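Setting out a help-yourself snack table for the office
Home > Food and Entertaining > Buffets and Nibbles

Posted by Palesa Pretorius

I've been handed the snack table for our November open afternoon, apparently as a reward for once owning a cake stand. Up to 60 people, one brown table, no kitchen. I've got baskets, a clear stepped stand and a rack for the Coke. My trial layout has sandwiches in the round wicker basket, foil containers stacked in the oval one, rice crackers on a white tray and Snickers on the bottom step of the stand.

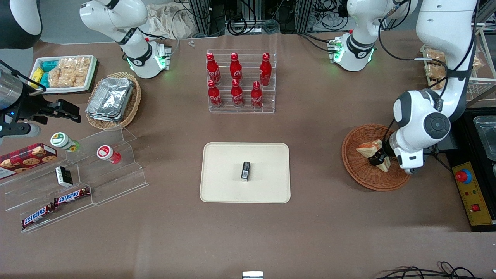 My worry is the sandwiches. Last year they went in a heap and by three o'clock it looked like a landslip. Do I put them all out at once, or keep topping up? And does bread go straight into wicker?

3 replies

Divina Dagdag
Top up. Put out a dozen, keep the rest covered in a cool box and swap them over every hour. Line the basket with greaseproof paper, or you'll be picking egg out of the weave until Easter. Leave tongs beside it. People will ignore them, but you'll have done your bit. I'd also label the fillings, as someone always asks while holding one.

Marilou Galang
just get crisps

Nour Karaki
Agree with Divina on the paper. Keep the drinks at the far end from the sandwiches so the queue has a reason to move along. We did it the other way round and one man from accounts stood in the same spot for 40 minutes. Lovely chap. Ate nine.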